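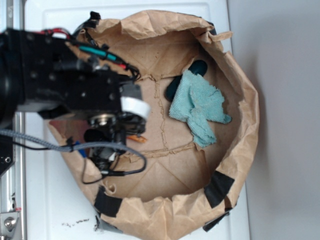

Breltville Pantry Bagging Project
Progress report to the Song Fund, second period
Prepared by Hauwa Ekpo

Where we are

When you gave us the grant, the application said we would "modernize the packing of grocery bags." I wrote that sentence, and I would like it noted that I did so before I had spent an entire spring thinking about paper bags. We are now through April and well into the second half of the work, and I can report that the bags are better, the packing is faster, and I have opinions about kraft paper that have cost me at least one dinner invitation.

The short version: the switch from plastic to paper is finished at the main pantry and nearly finished at the Wondodow site. The money is being spent on what we said it would be spent on, with one exception, described below under "The boxes."

The bags

We placed the first order of 2000 with Fikow. They arrived flat, in bundles, in a quantity that looks modest on an invoice and less modest in a hallway. They now live on the shelving that used to hold the Christmas decorations, and the Christmas decorations live in my office.

A paper bag straight off the bundle does not want to be packed. It stands up tall and narrow, it closes on your wrist, and if you put a can in from the top, the can goes down like an elevator with no brakes. Our early packing sessions were mostly people holding bags open for other people. By my own count at one evening session, we had two people on every bag, one of whom was serving as a hinge.

The fix is the roll-down. You open the bag all the way, fold the top edge over to the outside, and keep rolling and scrunching until the walls are low and the rim is thick enough to stay put. What you end up with is closer to a bowl than a bag. It sits wide open on the table with its floor in plain sight, and one person can place things in it with both hands. When the heavy items are in, you unroll the sides to full height and finish with bread and anything else that bruises.

It is not pretty. A bag that has been down and up again looks as though it has been slept in. We asked families whether they minded, and the responses ranged from no to a look that suggested we find something else to ask about.

Seams

The weak point is the floor. The base is folded and glued, and the creases there take all the strain when somebody opens a bag by punching a fist into it, which is the natural human way to open a bag. Once a seam has gone ragged, the bag may hold or may deposit a jar of applesauce on someone's front steps. We had both outcomes in the first month.

Packers now look at the bottom before anything goes in. If there is a tear along a seam, the bag comes off the line and is used for onions skins, shredding, or lining the compost pail. In the last shipment we opened, 19 bags went this way. Fikow has credited us for them without argument and has offered to send a heavier weight to try. The heavier weight costs more and folds worse, so I have asked for a small bundle before I commit us to anything.

Tables

The grant covered new tabletops, and they are in. They are white, which I resisted on the grounds that I have met people. I was wrong. On the old brown tables a brown bag more or less vanished, and so did lentils. Now a spill shows up right away and gets wiped right away, usually by whoever complained about the color (me).

Table height remains a sore subject, mainly in the lower back. Rolled-down bags have helped, as nobody has to lift a can over a tall rim anymore. We still need risers for two of the tables at Wondodow.

The boxes

The budget had a line for folding boxes, to be used for large households. We bought a trial lot and dropped them after 15 deliveries. They were sturdy and handsome and would not go through the back door of the van two abreast. I would like to move what is left on that line to bags and risers. A revised budget page is attached, and I have initialed the change in the place where your form asks for initials, and also in the place where it does not, having misread it.

What is left to do

Finish the changeover at Wondodow, including clearing out the last of the plastic, which keeps turning up in drawers.

Test the heavier bag and decide on the next order before the summer distribution.

Put up a one-page sheet on the roll-down at each table. The present version is four pages long and has a section on wrist position. I am told it will be cut.

Get the Christmas decorations out of my office.

What we need from you

Approval of the budget change, please, by the end of next month if you can manage it, so that the bag order goes out on time. If anyone from the Fund would like to visit, packing starts at 4 p.m. and you will be handed a bag. Please don't punch it.

Hauwa Ekpo
Breltville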